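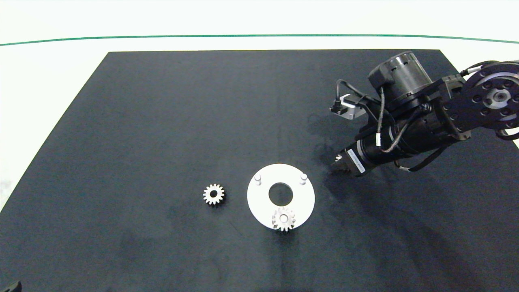
How long does it take to get a circuit board factory running in a town that's never had one? Going by what we've been through in Undcombe, plan on two years from the first handshake, and longer if the power company has to run you a new line.

I'm getting this a lot since the Taston plant opened its doors in July, so let me ramble through it over a few posts (get a coffee!)

The building was the easy part. It's the old bottling works on the Nirnville road, and the roof was good. Power took eleven months, and I aged a year for each one.

Then hiring. We had 442 applications for 51 jobs, which made me happy and sad in the same afternoon. 23 of the folks who got in had never held a soldering iron, and they're doing just fine, thank you very much.

Thabiso Kekana ran the training and I can't say enough good about him. Patient as anything, even with me, and I asked the same question about solder paste three times.

What I'd still like to see is more parts made close by. Most of our connectors come a long way, and one late truck can idle a whole line. Grīnberga is talking about a small molding shop next door, so fingers crossed on that.

Second shift starts at 3 p.m. if anyone wants to wave at us from the road.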